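Denim Care: What You Can Skip

Every fall the same advice about jean jackets comes back, and most of it costs you money. Put the jacket in the freezer to kill odor, says one site. Soak it in vinegar to lock the color, says the next. I tried both in September. The freezer jacket smelled fine until it warmed up, and the vinegar one faded at the same rate as before.

Then there are the special washes. Cadwood sells a denim soap for $16 a bottle. I ran it against plain store detergent on two old pairs of jeans and could not tell them apart. Maybe you can. I'd want to see it first.

What does help is dull. Close the buttons, turn the jacket inside out, wash it cold with other dark things, and keep it out of the dryer. Do that when it's dirty. A coffee spot only needs a damp cloth.
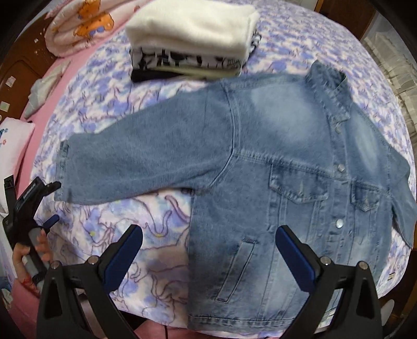
Folding a denim jacket: first sleeve across the body.

Folding gets oversold too. You don't need a plastic folding board. Lay the jacket flat on a bed, bring the sleeves in one at a time, smooth them down and fold the bottom up to the collar. Heavy denim will hold a crease if it sits under a pile all winter, so put it on top — or hang it on a wide hanger and forget the folding.

Cedar blocks smell nice. Moths want wool, so your denim was never on the menu.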